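Two arms on a kitchen bench: a talk with Yeshi Yimer

Yeshi Yimer has had the Druvden bench kit on trial at Lustberg since November. The kit is a pair of white arms, their bases, a brown work mat and the Dralico software that runs them. She agreed to tell us what it has been like to work with.

"The first thing people ask is whether it can wash up," she said. "We're not there. We're at picking up the sponge and the lid, and putting them back where they belong."

Set-up took her 13 hours, most of it spent on cables and levelling. The manual covers the arms well and the grippers badly. She ended up ringing Zalewska, the distributor, who sent through a newer copy the same afternoon.

Lustberg wanted the kit tested on ordinary kitchen gear, so Yimer bought hers from a discount shop. Lids go to the right arm and soft things to the left.
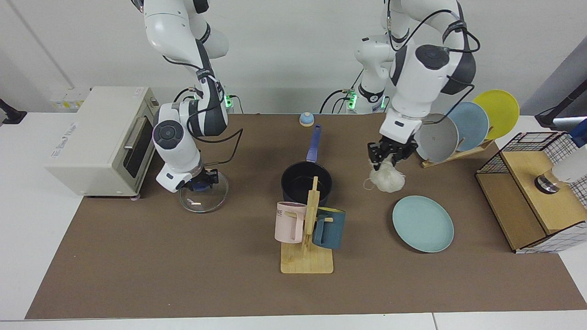
"A knob is a good shape for a gripper," she said. "It's small and it's in the middle. Plates flat on the mat are the hard ones. There's nothing to get hold of until you've tipped up the rim, and the fingers are a bit thick for that."

Her log for the lid task shows 100 tries and 53 clean lifts. She changed the grip force after that and ran another 115, but hasn't finished marking them. She wouldn't guess at the result.

Mugs have gone better. "If the handle faces the arm, fine. If it doesn't, somebody has to turn it. I'd like the software to sort that out by itself."

Asked about service, she said one gripper pad had worn through and the spare came in the post within the week. The colour labels on the cables rub off, and she has put her own tape on them.

Would she buy it? "For a teaching lab, yes. For a real kitchen, I'd wait for the next gripper."

The trial unit stays with her until the plate tests are done.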